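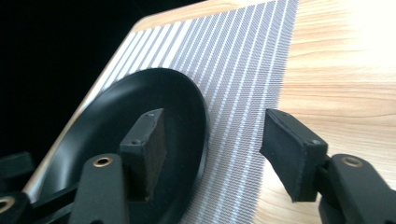
Section 3: Planning and budgeting for your hand-held gripper station

Before you buy anything at all, please read this section through once with a cup of tea and no browser tabs open. I say that as the person who ordered the first set-up at Zudis in one excited afternoon and then spent the whole of August sending bits of it back. The steps below are the ones I follow now when a new group asks me for a station, and they're in the order I wish I'd done them.

I'm assuming you already know you want hand-held grippers, and that your tasks are household ones — plates, pans, cups, cloths, that sort of thing. If you're planning for a fixed arm on a pedestal, skip to Section 5, where Sunil Herath covers floor loading and guarding much better than I could.

3.1 Decide what the station is for

1. Write down the tasks you want people to do in the first three months. Keep it to one page.

2. Next to each task, write the largest and the heaviest thing that gets picked up.

3. Mark any task that needs both hands. Be strict with yourself. A dinner plate can often be managed with one gripper, but a frying pan is a different animal, and I'd budget for a pair from day one if there's a single pan on your list.

4. Show the page to whoever will be holding the grippers. Piyumi Bhuiyan crossed off half of mine and was right to.

Note: Flat things are harder than they look on paper. A plate lying on a mat gives the fingers very little to get hold of, so if plates are on your list, put them near the top and try them before you commit to a finger style.

3.2 Choose the table first

I know, the table is the dull bit. Do it anyway, as everything else gets measured from it.

1. Measure the room, then take off the space a person needs to walk all the way round the table without stepping over anything.

2. Pick a plain top. Pale wood grain has worked nicely for us and dark objects show up well on it.

3. If you can, get one with a cable hole already in the top. Drilling your own voids the warranty on most office tables, and I've paid for one of those too.

4. Check the legs for wobble with your full weight on one corner.

5. Fix the table's position and mark the floor with tape, so it can go back to the same place after cleaning.

Caution: Pale tops can bounce a lot of light. Set up your lamps before you decide where the table goes for good, and look at the far side of the top as well as the side nearest you. If part of it washes out to white, move the lamp before you spend money on a different table.

3.3 Work out how many grippers to buy

1. Count the stations that will run at the same moment, and allow one pair for each.

2. Add one spare pair for the whole room.

3. Add spare finger pads. They're the part that touches everything, so treat them like brake pads on a bike and put them down as a running cost. Ours are held on with small screws and changing them is a five-minute job once you've found the right screwdriver (buy two, one always walks off).

4. Ask the supplier for the lead time on pads as a separate figure from the lead time on grippers. Our last batch came through Ranasinghe and the pads took longer than the grippers did!

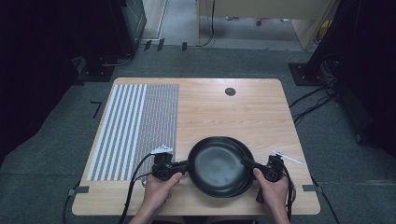 Figure 3-1. Two-handed hold on a frying pan, one gripper on each side of the rim.

Note: Try the two-handed hold with your own heaviest pan before you sign anything. Jalum let us keep a demo pair for 8 days, and Asanka Wanigasekara found out on the first morning that her wrists got tired long before the grippers did. We ended up putting a lighter pan on the shopping list and shorter turns on the rota. Both were cheap fixes, but they'd have been a nuisance to discover later.

3.4 Plan the cables

1. Assume every gripper has a cable until the supplier tells you in writing that it doesn't.

2. Measure from the middle of the table to the cabinet along the floor, going round the legs. Don't measure through the air. I did, and came up short.

3. Add enough slack for a tall person to lift both hands to shoulder height.

4. Decide which side each cable leaves the table. One down the left and one down the right keeps them from crossing when the hands come together.

5. Put cable covers in the budget for any run across carpet.

Caution: A loop of cable hanging off the table edge is easy to catch with a knee. Walk both sides of the table with the grippers plugged in before anybody starts work.

3.5 The small things that get left off the order

Go through these with your own task page beside you:

Calibration sheet, printed flat and never folded. Order a second one and keep it in its tube.
Placemats. A woven striped one is handy, and it gives you a different surface without buying another table.
Plates, pans and cups for the tasks, with a spare of each.
Floor tape.
Stands, with base plates heavy enough that a tugged cable won't bring them over.
Curtains or panels, if your room has windows you can't do anything about.

3.6 Put the numbers together

1. Fill in the planning sheet at the back of this guide.

2. Our own small-items line came to 2256 pounds for the room, so please don't write "misc, 50" the way I did the first time.

3. Keep back enough for one more set of pads after you think you've finished.

4. Send the sheet to Tadhg Hanrahan, who checks it against the Gutum price list and will query anything that looks too low. He's usually right, annoyingly.

5. Wait for his reply before you place the order for the grippers. The table can be ordered straight away.

Prices on the planning sheet were last checked in May 2026. Section 4 covers unpacking and the first calibration.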